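Steamed buns wrinkle and go yellow when I take the lid off

Posted by Tamara Pop in Baking and Steaming
1441 views, 3 replies

I have been making plain steamed buns (mantou) since November and I can't get past the same fault. They look fine through the glass lid, round and white and nearly double the size they went in. When I take the lid off they stay like that for a few seconds, then some of them shrink. The skin goes wrinkled and a bit see-through, and the inside is dense and slightly yellow where it has sunk. It is never the whole batch. Usually the ones round the outside are worst and the middle ones are all right.

What I do at the moment:

820 g plain flour
Instant yeast, one and a half teaspoons
Sugar, three tablespoons
Lukewarm water, enough for a dough that is soft but not sticky
A spoonful of oil

I knead for ten minutes by hand, leave it in the bowl until doubled, knock it back, shape it into buns and leave them for an hour on squares of baking paper. Then they go into the steamer over water that is already boiling hard, 15 minutes on full, and the lid comes off as soon as the timer goes. The hob is a plug-in induction one, 2000 watts. The steamer is a Kandus, stainless steel with two tiers and a glass lid, bought from Wanyama in Sedbridge. The kitchen is fairly warm.

I have tried a different yeast and it made no difference. I have also tried less sugar. My mother-in-law says it's the flour but she says that about everything. Is it the flour?

Tamara

Lucian Barbu wrote:

Could be the flour. I use the cheapest plain and mine are fine most of the time. Turn the heat down. Full power on induction is too much.

Have you thought about a bamboo steamer? I've got one from a shop in Wirthorpe and never looked back. You do have to dry it properly after or it goes mouldy.

Fengying Ye wrote:

I don't think it is the flour. Plain flour at 9 or 10 per cent protein is right for this and you would have to go a long way off it to get collapse. From what you describe there are three things going on, and I would change them one at a time so you know which was yours.

The second rise is too long. An hour for shaped buns in a warm kitchen is a lot, especially after a full first rise. The dough is already stretched as far as it will go, the steam blows it up a bit further, and then there's nothing to hold it when it cools. Try 20 to 30 minutes. Don't go by the clock though. Pick one up on its paper. It should feel light for its size, and if you press the side gently the dent should come back slowly. If the dent stays there it has gone too far. You can knead those again, reshape them and give them a shorter rest. They come out slightly less fluffy but they don't shrink.

Knock the air out properly. After the first rise, knead it again for a good four or five minutes until a cut through the dough shows hardly any holes. A lot of recipes say "knock back" and people give it two punches. Big bubbles left under the skin are where the blisters and dark patches come from. If you have a rolling pin, roll the dough out flat, fold it in three and roll it again, four times or so, before shaping. My aunt skips the first rise completely and does only the rolling, one rise after shaping, then steams. Hers are very smooth. I find they have less flavour.

Start lower and finish slower. Put the buns over cold or just warm water and bring it up to the boil with them inside. Count 12 minutes from when steam comes out steadily, on medium. Then turn the heat off, leave the lid where it is for five minutes, then tip it open a crack and leave it another minute before you lift it. Taking the lid off straight from full heat is the most common reason for the sudden shrinking you describe, where they look perfect and then go.

The outside ones being worst makes me think of water as well. Glass and metal lids collect drips and on a domed lid they run down to the edge and fall on the outer buns. Where a drip lands you get a wet yellow spot that never puffs up again. Wrap the lid in a cloth, with the corners tied up over the handle so they can't hang down near the hob. A thin tea towel does the job. Terry towelling soaks up more but it is bulky, so check the lid still sits down flat, and wash it without fabric softener first or the buns will taste of it.
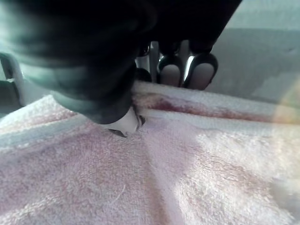
Pale pink terry towel, whitish hem

Also leave a gap between the buns, two fingers at least, and keep them off the wall of the steamer. The wall gets hotter than the middle.

One more thing, about the yellow. If the whole bun is yellowish with no sunken patches, that usually is the flour, unbleached flour gives a creamier colour and there's nothing wrong with it. Yellow only where it has collapsed is just dense dough.

Tamara Pop wrote:

Thank you both. I did a half batch last night with 25 minutes for the second rise and the five minutes' wait with the heat off, everything else the same. One wrinkled, at the edge, and the rest stayed up. I'd forgotten the cloth so I'll do that next time. I hadn't realised I was leaving them so long – the recipe I started from was written for a cold kitchen.

Has anyone frozen these? I would like to do the full 820 g and keep half.

Nelu Jitaru wrote:

Yes, freeze them cooked. Let them go completely cold, put them on a tray in the freezer until hard, then bag them up. Steam from frozen, 8 to 10 minutes depending on size. The microwave works if you wrap each one in damp kitchen paper but they go tough quickly, so eat them straight away. I've frozen them raw as well and they came out flat.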